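Mehr Demonstrationen lösen das Schlauchproblem nicht
Ein Meinungsbeitrag, 25. Februar
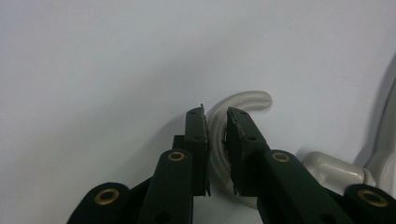
Wer Greifstrategien mit handgeführten Greifern aufzeichnet, misst den Fortschritt gern am Umfang des Datensatzes. Im Projekt Unarard lagen im Juli 2768 Demonstrationen vor. Ich halte diese Zahl für wenig aussagekräftig.

Transparente, gebogene Teile liefern dem Bildencoder schwache Kanten, vor allem auf hellem Grund. Unsere Auswertung bei Atier ergab: Nach den ersten 1000 Episoden sank die Fehlerquote beim Greifen von Schläuchen kaum noch. Eine gezielte Variation von Beleuchtung und Untergrund brachte dagegen bis zu 35 Prozent weniger Fehlgriffe, bei unverändertem Episodenumfang.

Der Einwand, größere Modelle glichen das aus, überzeugt mich nicht. Teltska wurde in 2 Modellgrößen trainiert, die Fehlerbilder waren nahezu deckungsgleich. Veröffentlichungen sollten deshalb die Streuung der Aufnahmebedingungen angeben, getrennt nach Materialklassen. Die Episodenzahl allein gehört in den Anhang.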